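Baking Without Butter: Qistina Oei on Her Shortbread

Qistina Oei had been selling butter shortbread at the Lirnby market for four years when a regular customer asked whether she could make one without dairy. "I said yes before I had any idea how," she says. "I went home and swapped in a tub margarine, and it spread all over the tray."

She tried again with coconut oil. That batch held its shape but was hard and tasted flat. What she uses now is a block of refined coconut oil and a little sunflower oil, beaten with oat milk and salt, then chilled until it can be cut with a knife.

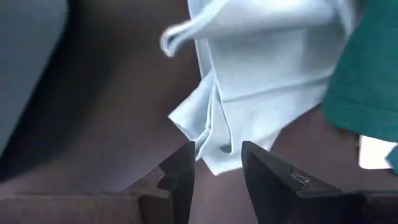 "The water matters," Oei says. "Butter has some water in it and oil has none. If you leave it out, the dough is like sand and you can't roll it." She adds the oat milk a spoonful at a time and stops when the dough holds together in her hand.

Her baking partner, Pongsak Boonchu, handles the flour. He blends plain wheat flour with 50 grams of rice flour per batch. "It gives you the snap," he says. "More than that and it gets gritty. We did try."

The two now bake roughly 1,200 pieces a week under the name Zadine, and the dairy-free tin sells as well as the original. Boonchu still prefers the butter one. Oei says she can't tell them apart when they have lemon in them.

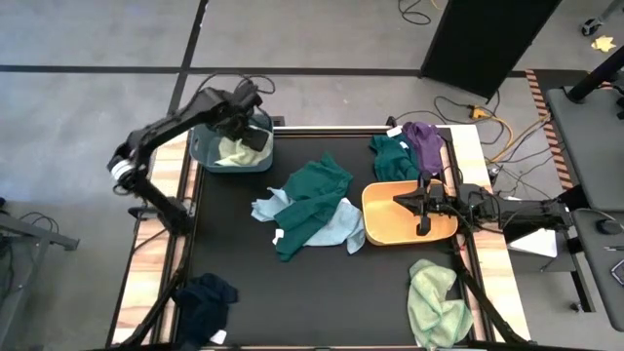 Advice for Home Bakers

Oei tells people to chill the dough twice, once before rolling and once after cutting. She bakes low and takes the tray out when the edges have barely colored. "People wait for brown, and then it's overdone," she says. "It firms up while it cools."

The shortbread keeps for two weeks in a closed tin. A ginger version is planned for September, if Boonchu settles on how much ginger to use.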